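Storing and Sorting Building Bricks in a Shared Classroom
Project report, Elaheh Rahimi, Felton College 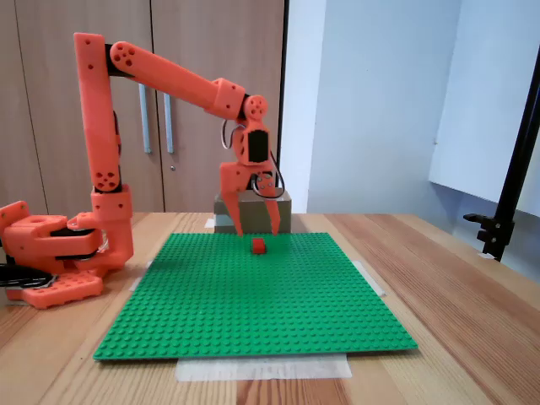 Figure 1. Green baseplate taped to the table, with one red brick.

1. Background

The after-school club at Grurbridge uses building bricks for most of its sessions. The bricks were kept in one deep box and the baseplates in a cupboard. At the end of a session the children tipped everything back in together, so the next group spent a good part of their time looking for pieces. Ms Msimang, who runs the club, asked for a table layout that would make building and packing away quicker. The project ran until June.

2. Materials

The club lent me 500 bricks in mixed sizes and colours. I also used square baseplates, masking tape, shallow trays and a wooden table. The budget was small and most of it went on trays from a shop in Wostley.

3. Fixing the baseplate

On a bare table top a baseplate slides when a child presses down on a brick. I tried 2 methods. The first was a rubber mat underneath. It stopped the sliding but the plate bent slightly in the middle, and small bricks did not press on well. The second was masking tape holding the plate directly to the table. The plate stayed flat and I kept this method for the rest of the project. Tape left on over a weekend was harder to peel off and left some glue behind, which came away with warm soapy water.

4. Sorting

I compared sorting by colour with sorting by size. Younger children preferred colour and were happy to do it. Older children asked for size, as they usually knew what shape they needed. With all the bricks in one box, a full sort by colour took me 45 minutes working alone. I did not finish timing the sort by size because the trays were needed for a session.

5. Results and problems

Packing away was easier with the trays on the same table as the baseplate. Bricks still ended up on the floor. The tray labels were written in pencil and rubbed off, so they need doing again in pen. The trays also do not stack when full and take up a whole shelf.

6. Further work

I would like to finish the size test and try trays with lids. Ms Msimang has asked for a second table to be set up in the same way.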